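## 3.2 Material und Verfahren

Grundlage sind 18 digitale Zeichnungen von Baran, auf dem Tablet entstanden, später von Kaczorowski Bild für Bild animiert. Sichtung in zwei Durchgängen, erst ohne Ton, dann mit. Notiert wurden Strichrichtung, Schichtung, Löschspuren.
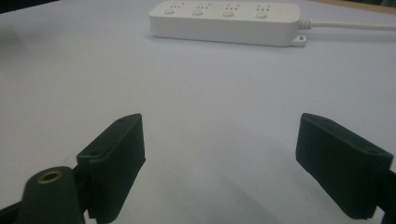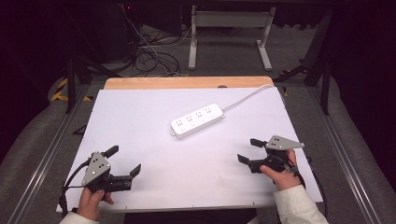 **Abb. 3.** Weiße Steckdosenleiste mit vier Steckplätzen auf heller Fläche, zwei Ansichten.

## 3.3 Zeichnung und Einzelbild

Ausgangsfrage: was bleibt von der Linie, wenn sie sich bewegt? Baran zeichnet schnell, oft in einer einzigen Sitzung, und lässt Korrekturen stehen. In der ruhenden Fassung lesen sich diese Reste als Zögern. In der animierten Fassung flackern sie und werden zum eigentlichen Motiv. Besonders deutlich in der Serie *Vimden*, 16 Blätter, fast nur Uferlinien und Gitter. Die übrigen beiden Blätter gehören zu *Bultik* und sind farbig.

Kaczorowski arbeitet mit kurzen Schleifen. Kein Überblenden, harte Wechsel. Zwei Blätter alternieren, ein drittes kommt dazu, dann zurück zum ersten. Der Eindruck von Tiefe entsteht aus der Verschiebung zwischen fast gleichen Zeichnungen, also aus einem Verfahren, das der Experimentalfilm lange kennt. Neu ist hier nur die Herkunft des Materials: die Ebenen liegen in der Datei getrennt vor und lassen sich einzeln versetzen. Ein Papierblatt gibt das nicht her.

Zur Urheberschaft. Baran nennt die Filme im Gespräch "meine Zeichnungen, sein Tempo" (November, handschriftliches Protokoll). Kaczorowski widerspricht teilweise, er habe in *Vimden* auch Linien entfernt. Im Vergleich der Dateien lässt sich das an drei Blättern nachweisen, bei einem vierten ist die Sache unklar. Wir behandeln die Filme deshalb als gemeinsame Arbeiten und die Blätter als Werke von Baran. Die Trennung ist grob, reicht für die Auswertung aber aus.

## 3.4 Vorläufige Befunde

Drei Punkte, Reihenfolge ohne Gewicht:

- Löschspuren: in der Animation stärker sichtbar als im Standbild. Gilt für alle schwarzweißen Blätter.
- Bildrand: Baran zeichnet häufig über das Format hinaus. Kaczorowski holt diese Teile ins Bild zurück, Ausschnitt wandert. Die Komposition verschiebt sich dadurch deutlich nach links.
- Ton: nur bei *Bultik* vorhanden, tiefes Brummen, mittendrin abgeschnitten. Wirkung auf die Wahrnemung des Tempos erheblich, im zweiten Durchgang wirkten dieselben Schleifen langsamer.

Die farbigen Blätter fallen aus dem Schema. Flächen statt Linien, wenig Korrektur, kaum Flackern. Ob das am Motiv liegt oder an der späteren Entstehung, lässt sich mit zwei Blättern nicht entscheiden. Eine frühere Fassung von *Bultik* soll exisiteren, lag uns aber nicht vor. Okafor beschreibt sie im Ausstellungsheft als "fast leer", ohne weitere Angaben. Abgleich steht aus, ebenso die Datierung der Ebenen im letzten *Vimden*-Blatt.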